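Wrapper round-up gets going as shared flats clear out for summer

One-room lets in the Chou building told to get snack rubbish off beds and counters before bin changeover Monday

The great July clear-out has started at the Chou building, where tenants in the one-room lets have been bagging up wrappers, packets and anything else that won't be welcome when the new bin rules come in on Monday.

Short version for those in a rush. Soft plastic goes in its own white bag from now on. Food waste in the lidded caddy. Foil-type packets still go in general rubbish, for the time being anyway. Bags left loose on the landings will not be picked up.

The change covers 573 rooms over the two blocks and has been on the cards since spring, when the old contractor, Trustel, gave notice. Collections pass to Tekex, which already does the streets behind the market. Tekex wants the soft stuff kept apart as it goes to a different yard. Mixed bags will get a sticker first time. Second time, left where they are.

Notices went under doors last week. Some tenants say they never got one, and a fresh batch is being run off. There was also a mistake on the first version, which gave the collection time as 7pm. It's 7am. Please cross it out if you still have the old one on the fridge.

Small rooms, lots of packets

Anyone who has lived in one of these rooms will know how it goes. Kitchen along one side, bed on the other, not a lot of floor between. You eat where you sit, and where you sit is mostly the bed. Snack packets end up on the sheet, down the back of it, under the pillow. One tenant on the third floor reckoned she'd filled a carrier bag before she'd even got to the cupboards.

Others have gone at the worktop first. That's a bigger job. In most of the rooms the counter does for everything: kettle, rice cooker, hob, drying rack, sauces, the lot, and flexes running between them. Advice from the building office is to do the bed and floor first, get the bag out of the room, then start on the counter with somewhere clear to put things down.

Worth repeating as it came up more than once at the door. Kettles, cookers and pans are NOT part of this collection. Small electricals have their own day and it hasn't been fixed yet. Two rice cookers were left by the lift on the east side over the weekend and have been taken into the office. If one is yours, go and get it.

What to do before Monday

Line the basket first. Sounds obvious, but loose wrappers stick to the bottom and then it needs washing out. Any white bag will do, it doesn't have to be one of the printed ones.

Shake crumbs out over the food caddy, not the sink. The drains on the lower floors have been slow since the spring and the plumber has been out to them already.

Flatten what you can. Crisp bags and biscuit wrappers take up next to no room when flat, and a full basket of scrunched ones is mostly air.

Bottles are a separate box, as before, ground floor by the bike racks. Rinse them. Lids on.

Anything with food still in it, empty it first. Sticky packets are the main thing that brings ants in and there have been ants on four floors this month allready.

Strip the bed afterwards if it's had the rubbish on it. The laundry room is open late through to Sunday and the big machine is working again. Tokens from the office, same price.

Bags and baskets

White liners are being given out free until they run out. 1,992 were ordered, and the office says it won't be ordering more at the building's cost once they've gone, so take what you need and leave the rest. One roll per room. Nukham, the hardware shop on the corner, is stocking the same size for anyone who wants extras, and has round baskets in too, which fit next to the bed in the narrower rooms where a square bin won't.
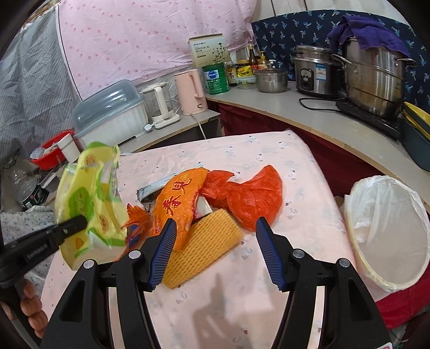 Words: building news desk

Room clear-outs like this one have been going on all week. Sweet and snack wrappers in a heap on a pink-patterned sheet, a round white wastebasket with a white bag in it close by, and the kitchen side still in full use, with a rice cooker, a big steamer pot and a pair of kettles out on the counter. The orange and red plastic there is soft plastic and goes in the white bag under the new rules. The foil packet goes in general.

Questions have mostly been about the shiny packets. Scrunch test: if it springs back it's usually plastic, if it stays scrunched it's foil. Tekex says its own sorters will deal with the odd wrong one and nobody is going to be stickered over a single packet. A whole bag of them is a different matter.

Sponges and cleaning cloths, general rubbish. Tins, same box as the bottles for now, though that may change in the autumn. Cardboard, flat and tied, ground floor. Torn bedding isn't rubbish at all if it's clean, there's a textile sack inside the laundry room door and it gets emptied every fortnight.

Tenants who are moving out this month should note the room has to be empty of rubbish at handover, including on top of the cupboards and behind the bed. That has always been in the agreement. 13 rooms lost part of the deposit over it last summer, mostly for food packets left in drawers.

Those staying put don't have to do anything beyond the new bags, but the office would like the landings clear by Sunday night so the floors can be mopped ahead of the first collection.

First pick-up is 7am Monday, west block first, then east. Bags down by the gate, tied, not before 9pm the night before as the foxes have been at them. After that it's twice a week, with the second day to be confirmed once Tekex has it's rota sorted. It'll go on the board by the lifts.

Spare notices at the office, weekdays till 5. Liners same place.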